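Refurbishment of the shared work room, Dernton
Progress report to the Orkero fund, 5 July 2026
Prepared by Da-eun Min

Dear Ms Gunnlaugsson,

With this report I inform you how the grant has been used until now. The purpose was to give the work room proper tables, and safe electricity at each of them. From the granted 3,000 euro we have spent almost 600 on power strips, cable ties and small fittings. The tables were ordered from Tovska and are paid in full from the same grant.

The new table tops are pale and smooth, with a light brown wooden edge. We chose a matte surface, as the old one reflected the ceiling lamps and people complained of tired eyes. For the electricity we decided on white power strips which lie on the table, so that one does not need to go under it to find a socket.
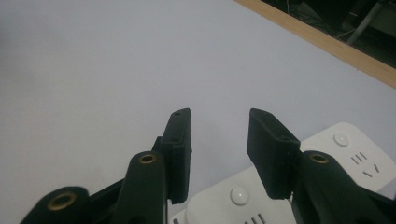 Will the power strips stay loose on the tables?
For the summer they will. Efe Garba wants first to learn where people prefer to have them, and in October he will fix them with screws or with clamps.

The cables under the tables are the part I am less satisfied with. The ties we bought are too short for a thick bundle, and Efe has asked for longer ones. Until they come, we ask the users not to pull at the cables – the plugs can be moved from above.

Concerning cleaning, we made a short rule sheet. A damp cloth is enough for the pale tops. Strong cleaner is not allowed, and hot cups should be put on a mat.

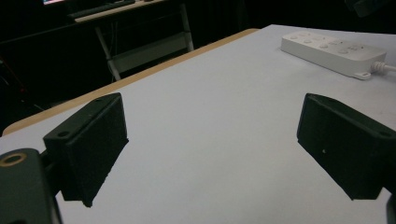

The sheet also says that glue and paint work needs a cover on the table. Asger Sveinbjörnsson has given us a roll of thick paper for this, 10 metres long, and it is kept by the door.

Still open are the chairs. We received one offer, from the firm Ha, for 19 chairs, but the delivery cost was not included and I have written to them again. I will send you the full price when I have it – please do not count it in the present budget.

With kind regards,
Da-eun Min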